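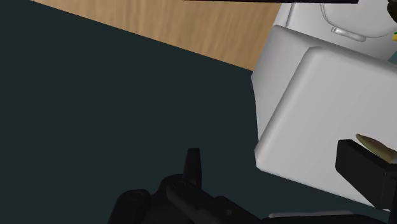 One reader of the earlier version of this page wrote in to say that teaching by demonstration is mostly wishful thinking, and that after a month of it all they had was a robot that copied their hesitations perfectly. I agree with more of that than I'd like to. The method works on some tasks, in some setups, if you are strict with yourself. Most guides leave out the strict part, so this one is mostly that.

What follows covers remote-controlled demonstrations in simulation, with a two-finger gripper and a camera view looking down past the fingers. The same steps apply if you guide a real arm by hand, except that a real arm punishes you faster.

Before you start

Updated 20/05/2024. I use Wotow for the control side and Staner for training. Neither is great. Wotow drops input if you have its preview window open on the same screen, and the manual says nothing on the subject. Staner will happily train on broken files and show you a pretty curve. If you use something else, the menus will differ but the problems won't.

You need a controller you can hold for an hour without your hand cramping. You do not need the expensive one. I tried the Medomia handset and a plain gamepad and could not tell the results apart.

Step 1. Write down what counts as done

Do this in one sentence before you touch the controls. "Object is held, clear of the surface, and the arm has stopped moving" is fine. "Picks up the object nicely" is not. If you skip this you will end up deciding after each run, and you will be generous.

Step 2. Look only at what the robot gets

Set your screen to the gripper camera and turn the other views off. People hate this step. With a wide view you can see around everything and your demonstrations look smooth, but you are using information the robot will never have. In the view at the top of the page, the black gripper takes up a good part of the bottom, and the small tan-brown object is pressed in between one finger and the big white block. If you can't do the job from a view like that, don't expect a trained model to.

If you really can't manage, add a second camera to the recording. Don't add it to your own screen alone.

Step 3. Practice without recording

Do the task until your approach is the same each time. For me that's 11 runs, and I still throw out the first few recorded ones. Pick a side to come in from and stick with it. When half your runs go left around an obstacle and half go right, a simple model may try to split the difference and drive straight into it.

Step 4. Record, and don't pause

Press record, wait for the counter to move, then start. Move at one steady speed, slower than feels natural. Pausing to think is the worst habit here. The robot has no idea you were thinking. It sees a still gripper and a "do nothing" command, and it can learn to sit there forever.

If you get stuck, stop the run and delete it.

Objects close to something bulky need extra care. Bring the fingers in line first, then go down, then close. Trying to do all of it in one swoop tends to shove the object or jam a finger, and simulated contact can be odd enough to let you get away with it. A grasp that only holds because two shapes are slightly inside each other is worthless. Zoom in on the replay and check.

Step 5. Record some recoveries

Start a few runs from a bad position: too high, a little to one side, turned the wrong way. Then fix it and finish. Perfect runs teach the robot nothing about being slightly off, and it will be slightly off.

Step 6. Replay everything

Yes, all of it. My last set had 930 runs and I watched them at double speed over 2 evenings. Shetty, the checker that ships with Staner, flags dropped frames and empty files. It will not flag a run where you bumped the block and carried on as if you hadn't. Compare each run with your sentence from Step 1.

Step 7. Train, then test somewhere unfair

Ignore the training score. Move the object, turn it, change the light, and run the thing enough times that one lucky streak can't fool you. Write down every failure along with where it happened. If the failures cluster in one spot, record more runs there. If they are spread all over, more data of the same kind probably won't save you, and I'd go back to Step 2 and look at the camera view again.

When to give up

If you've been through this loop 2 times and the numbers haven't moved, try scripting the motion. For a fixed object in a fixed place, a script takes an afternoon and doesn't copy your bad habits. I'll add notes on hand-guiding a real arm in June, provided the loaned one arrives.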